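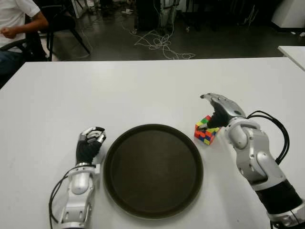

No. 203

June 4, 2022

I have been writing letters by hand again since December, and a few people have asked how it is going, so this post is about that. Regular readers can skip the first part, as some of it was in the winter posts.

It started with a box of old letters I found when I cleared out the cupboard under the stairs. Most were from my years in Edau, when I lived above the bakery and had no telephone. I read them over two evenings. They were not especially interesting letters. People told me about the weather, the price of coal, a cousin's driving test. But I could remember opening nearly all of them, and I can't remember a single email from the same person ten years later.

So I wrote to sixteen people. I picked them from my address book and left out anyone I see every week. Four addresses were wrong and came back, one of them after nine weeks with three different stamps on it. Eight people have answered so far, and five of those have answered more than once. I think that is a fair return.

The paper took some sorting out. I began with a pad from the supermarket, and the ink went straight through to the other side. Then I tried the Trestotier laid paper, in cream, which is pleasant but has ridges that catch the nib when I write fast. I now use plain white Praltell sheets. They come in packs of 600, so I won't be changing again soon. I write on both sides and the ink doesn't show through unless I hold it up to the window.

The pen is the one I had at school — a blue Ingvarsson with a dent in the cap. I soaked it overnight in cold water and it has worked ever since, although it drips if I leave it lying flat. I keep it in a mug. I did look at new pens and decided I didn't need one.

My handwriting was poor when I started. The first letters took me well over an hour each and my hand ached by the end of the second page. I had forgotten how to join an r to anything. It has improved a bit, mostly through slowing down. I still print the address on the envelope in capitals for the postman's sake.

What to write was harder than I expected. In an email you answer what was asked and then stop. A letter needs to fill at least a page or it looks rude, and by the time it arrives the news is old. I have settled on writing about small things: what I cooked, what is up in the garden, a walk along the canal, what I have been reading. One friend sends me a puzzle in each letter and I send the answer back with one of my own. We are both slow at it, and the last one has been going since Easter.
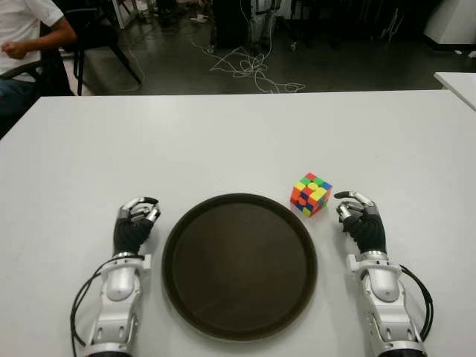 Round tray and a cube puzzle.

I write on Sunday mornings now, after breakfast and before the washing up. I tried evenings, but I was tired and it showed. Two letters is my limit at one sitting. After that I begin repeating myself, and I once sent the same story about the shed roof to the same person twice. She was good about it.

The cost is worth mentioning. Stamps have gone up again, and letters abroad are now dear enough that I use the thinnest sheets and keep to one page. I weigh anything doubtful on the kitchen scales. They are not very accurate, so if it is close I put on the extra stamp.

I keep the replies in an old biscuit tin, in the order they came. I don't keep copies of my own letters. I thought about it and decided it would make me write differently. I do keep a notebook with the date and a line or two on what I said, which I started after the shed roof.

There are three letters waiting for an answer on the hall shelf at the moment, the oldest from the middle of May. I will do that one tomorrow, and the other two the week after if the weather is bad.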